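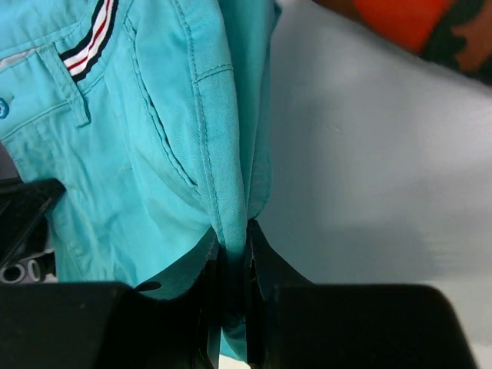 Striped ribbon trim inside the waistband of a turquoise cotton garment.

Company News | Stores & Services

Skuvau to Open Children's Resale Store in Plornville

PLORNVILLE, 1 October 2023 – Skuvau, a resale company for children's clothing and family goods, will open a store in downtown Plornville later this fall. The store will take the ground floor of the former Dela Peña shoe building on Canal Street, which has been vacant since the shoe business moved to Drinby. It will be the company's second location and the first to include a repair counter.

The Plornville store will buy and sell used children's clothes from newborn through youth sizes, along with coats, shoes, school bags, bedding and travel items. It will employ 38 people when fully staffed. Hiring for sales, sorting and mending positions is under way, and applications are being taken at the Drinby store and by mail.

"We have had customers driving over from Plornville since we opened in Drinby," said Alfredo Estrella, general manager of Skuvau. "They come with a trunk full of bags and they often have a child in the back seat who is tired of the drive. A store closer to them has been the plan for a while. We were waiting for a building with a loading door and enough room to sort in."

How selling works

Families can bring in clothing and goods at any time during store hours. No appointment is needed for up to four bags or boxes. Larger amounts, including full household clear-outs, should be scheduled by phone so that a sorter is free when they arrive.

Each item is looked over at the counter. Staff check zippers, snaps, cuffs, knees and the inside of collars and waistbands. Items accepted for sale are priced the same day, and the seller may choose cash or store credit. Credit is worth more than cash and is good at both locations. It does not expire.

Items that are not accepted can be taken home or left with the store. Anything left behind is sorted again for repair, for the free rack, or for textile recycling.

Clothing does not have to be from a particular maker or a particular year. Skuvau does ask that it be washed before it comes in. Staff will not accept items with strong odors, recalled goods, car seats, crib mattresses or anything with a broken strap that is meant to hold a child in place.

Seasonal clothes are accepted all year. Snow pants brought in during August are stored in the back and put out when the weather changes, and the seller is paid at the time of drop-off. "A lot of stores will turn you away with a winter coat in summer," said Estrella. "People clean out a closet when they have a free afternoon. We would like to take it when they have it ready."

Repair counter

The repair counter will be at the rear of the sales floor, next to the fitting rooms. It will be open to anyone, including people who did not buy the garment at Skuvau. Menders will handle loose buttons, stuck or missing zipper pulls, split seams, worn elastic, hems and knee patches. Prices will be posted on a board at the counter.

Simple jobs will be done while the customer waits. Others will be tagged and held for pickup. Finished repairs will be kept for 90 days, and the store will call twice during that time before an unclaimed item is moved to the sales floor.

The company tested the service at a folding table in the Drinby store in August. The most common request was for letting down hems before school started. Adjustable waist elastic was next, followed by backpack zippers. The test also showed that many parents wanted to learn to do the work themselves, so the Plornville counter will have a second sewing machine set aside for short lessons in the evening. Lessons will cost the price of the thread and materials used. Children old enough to work a needle safely may attend with an adult.

"My mother kept a jar of elastic and hooks, and she would take a skirt apart and have it back together before supper," said Estrella. "Most of the people who came to the table in August could have done the repair at home if someone had shown them one time. The ones who want us to do it can leave it with us."

Building history

The Dela Peña building was put up as a shoe store and served in that role for two generations of the same family. Longtime residents will remember the measuring stools and the ladder that ran along the back wall. The ladder and its rail are still in place and will be kept. The stools went to Drinby with the business.

Work on the building began in the spring. The front windows have been reglazed, the wood floor has been sanded and sealed, and the basement stairs have been rebuilt. A ramp has been added at the side entrance. The old stockroom will become the sorting area, with a wide door onto the alley so that customers with heavy loads can drive up and hand bags directly to staff. The alley is one-way and will remain open to deliveries for the neighboring hardware store and bakery.

The sign painted on the brick above the second-floor windows has faded but can still be read from across the street. Skuvau has agreed with the building's owners to leave it alone. The company's own sign will be smaller and will hang over the door. 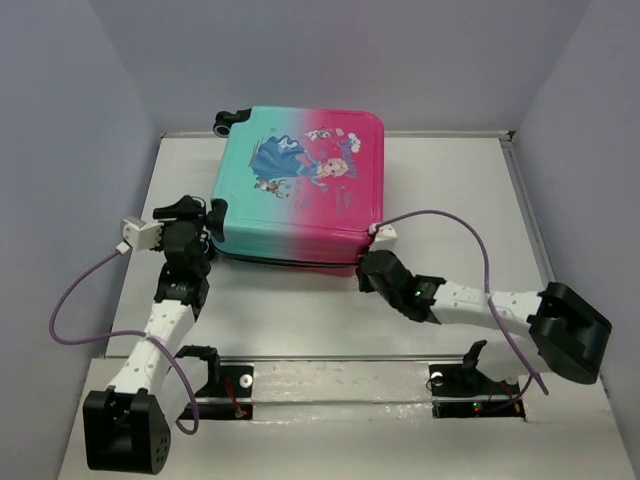 The sales floor will be arranged by size, with all types of clothing for a given size kept together. In Drinby, clothes were first arranged by type, with all pants on one wall and all shirts on another. Parents shopping for one child had to cross the store several times, and those shopping with strollers had the hardest time of it. The Drinby floor was changed last year and the Plornville store will open with the same layout. Aisles will be wide enough for a double stroller or a wheelchair to turn.

Shoes will be kept on low shelves near the front. Coats will have a rail of their own. Books and puzzles will be near the register, and puzzles will be sold only after staff have put them together to check for missing pieces. A small area with a rug and a bench will be set aside for feeding and changing.

Free rack and school partnership

A free rack will stand outside the front door during store hours, under the awning. It will hold clean, wearable clothes that have been on the sales floor for 45 days without selling, along with items sellers have asked to give away. Anyone may take from the rack. There is no sign-up and no limit.

The company will also set aside coats, boots, gloves and plain pants for the Plornville elementary schools. School offices keep spare clothing on hand for students who arrive without a warm layer or who need to change during the day, and the supply tends to run low once winter starts. Skuvau will deliver to the schools once a month during the school year. Staff from the schools will send a short list of the sizes they need, and the store will fill what it can from the stockroom.

Clothing that can no longer be worn will be baled and sent to a textile recycler. Plain cotton will be cut and sold by the bag as shop rags, as it is now in Drinby, where the main buyers are garages and house painters.

Jobs

Open positions include sales clerks, counter buyers, sorters, menders and a stockroom lead. Both full-time and part-time shifts are available. Mending applicants will be asked to bring a garment they have repaired. Experience in retail is helpful for the buyer positions, but training will be provided in Drinby before the new store opens. Workers who train in Drinby will be paid for their travel time.

"We need people who can tell a parent kindly that we can't take something," said Estrella. "Some of these clothes mean a lot to the person bringing them in. The rest of it we can teach."

Opening

An opening date will be announced once the final building inspection is complete. Until then, Plornville residents who want to sell clothing may continue to use the Drinby store, and credit earned there can be saved for use on Canal Street. The store will begin accepting drop-offs at the alley door shortly before it opens to shoppers so that the racks are full on the first day.

Parking is available on Canal Street and in the public lot behind the library. The side entrance with the ramp is closest to the lot.

About Skuvau

Skuvau buys, repairs and sells used children's clothing and family goods. The company is privately held and is based in Drinby, where it operates its first store and a sorting room.

Media questions and requests to visit the building before opening should be addressed to Alfredo Estrella at the Skuvau office in Drinby.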